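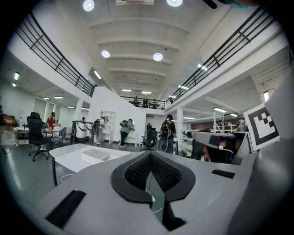 音はどうやって部屋の中を進むのか

小学校高学年からの理科読みもの 第2回

1.音の正体

音は、空気のふるえです。太鼓の皮をたたくと、皮が前後に動きます。皮が前に動くと、すぐ前の空気がおされて、つぶがつまったところができます。皮が後ろにもどると、つぶのまばらなところができます。このつまったところとまばらなところが、順番に遠くへ伝わっていきます。これを音波といいます。

空気そのものが太鼓から耳まで飛んでくるわけではありません。空気のつぶは、その場で行ったり来たりするだけです。伝わるのはふるえのほうです。長いばねをゆかに置いて、はしを一度おすと、ちぢんだ部分だけが反対がわへ走っていきます。音波の伝わり方は、このばねとよく似ています。

2.高さと大きさ

1秒間に何回ふるえるかを、周波数といいます。単位はヘルツ(Hz)です。1000ヘルツの音は、1秒間に1000回ふるえています。周波数が大きいほど、音は高く聞こえます。

音の大きさは、ふるえのはばで決まります。はばのことを振幅といいます。同じ弦を強くはじくと、振幅が大きくなり、音も大きくなります。このとき音の高さはほとんど変わりません。高さと大きさは別々の量なので、分けて考えます。

音の大きさを表すときは、デシベル(dB)という単位をよく使います。デシベルは、ふつうのものさしとは目もりのつけ方がちがいます。10デシベルふえると、音のエネルギーは10倍になります。20デシベルふえると100倍です。ただし、人の耳には10倍のエネルギーの音が10倍の大きさには聞こえません。

3.かべに当たった音

部屋の中で出た音は、まわりへ広がり、やがてかべや天井やゆかに当たります。当たった音は、次の三つに分かれます。

反射 はね返って部屋の中にもどる。
吸収 かべの材料の中で熱に変わる。
透過 かべを通りぬけて、となりへ出る。

どれがどのくらいになるかは、材料によって変わります。コンクリートやガラスのように、かたくて表面がなめらかなものは、音をよく反射します。厚いカーテンや、綿のようにすきまの多いものは、音をよく吸収します。すきまの中で空気がふるえると、せんいとの間にまさつが起こり、音のエネルギーが少しずつ熱になるのです。できる熱はごくわずかで、カーテンにさわってもあたたかくは感じません。

同じ材料でも、高い音はよく吸収し、低い音はあまり吸収しないことがあります。うすいカーテンはその例です。低い音を吸収するには、材料を厚くするか、材料とかべの間に空気の層を作ります。

4.残響とやまびこ

音を出すのをやめても、反射した音はしばらく部屋に残ります。これを残響といいます。残響の長さは「残響時間」で表します。音を止めてから、音の強さが60デシベル下がるまでの時間です。エネルギーでいうと、100万分の1になるまでの時間にあたります。

残響時間は、部屋が広いほど長くなり、音を吸収するものが多いほど短くなります。天井の高い体育館では、手をたたいた音が長く残ります。ふとんをしいた寝室では、すぐに消えます。

やまびこは残響と少しちがいます。やまびこでは、はね返った音が元の音とはっきり分かれて聞こえます。残響では、たくさんの反射音が重なり合い、一つずつ聞き分けることができません。

空気中の音の速さは、気温が15度のとき、1秒間に340メートルです。17メートルはなれたかべに向かって手をたたくと、音は行きと帰りで34メートル進みます。かかる時間は0.1秒です。計算は次のようになります。

34 ÷ 340 = 0.1

音の速さは気温によって変わります。気温が1度上がると、1秒間に進むきょりは0.6メートルのびます。気温が24度なら、15度より9度高いので、0.6×9で5.4メートルのび、1秒間に345.4メートルになります。

5.部屋の使いみちと残響

残響は、長ければよいものでも、短ければよいものでもありません。話を聞く部屋では、残響が長いと前の言葉が次の言葉に重なり、聞き取りにくくなります。教室や会議室では、短めにします。オルガンや合唱では、音がなめらかにつながるように、長めの残響が好まれます。

建物を設計する人は、部屋の体積と、使う材料の面積をもとに、残響時間を前もって計算します。できあがったあとにも測定して、計算のあたいとくらべます。差が大きいときは、吸音板をふやしたり、へらしたりして調整します。客席に人がすわると吸収がふえるため、空席のときと満席のときの両方を考えておきます。

6.やってみよう

用意するもの
ふたのない段ボール箱 1つ
タオル 2まい
音の鳴るタイマー 1つ

手順
(1)箱を横にたおし、口を自分のほうへ向ける。
(2)箱のおくにタイマーを置いて鳴らし、1メートルはなれて聞く。
(3)タイマーを止め、箱の内がわにタオルを1まい広げる。タイマーを同じ場所に置いて、もう一度鳴らす。
(4)タオルを2まいにして、同じように聞く。

タオルでタイマーをおおわないこと。おおってしまうと、反射のちがいではなく、音がタオルを通りぬけるときのちがいを調べることになります。聞く場所と耳の高さは毎回そろえます。

結果は表に書きます。「大きい」「小さい」のほかに、「ひびく」「こもる」など、音の感じも書いておきます。タオルを入れる場所を、箱の底にあたる面と横の面とで変えて、くらべてもかまいません。

7.言葉のまとめ

音波 空気などのふるえが伝わっていくもの。
周波数 1秒間にふるえる回数。単位はヘルツ。
振幅 ふるえのはば。
反射 音がはね返ること。
吸収 音のエネルギーが材料の中で熱に変わること。
透過 音が材料を通りぬけること。
残響 音を止めたあとに残る、重なり合った反射音。

問い合わせの多かった点について

「真空では音は伝わりますか」という質問がありました。伝わりません。ふるえを伝えるつぶがほとんどないからです。水の中や金属の中では伝わり、速さはどちらも空気中より大きくなります。水中の音については第3回であつかいます。

文 アートス・ヘイノネン
図版整理 トゥーン・ディルクス
最終更新 3/4/22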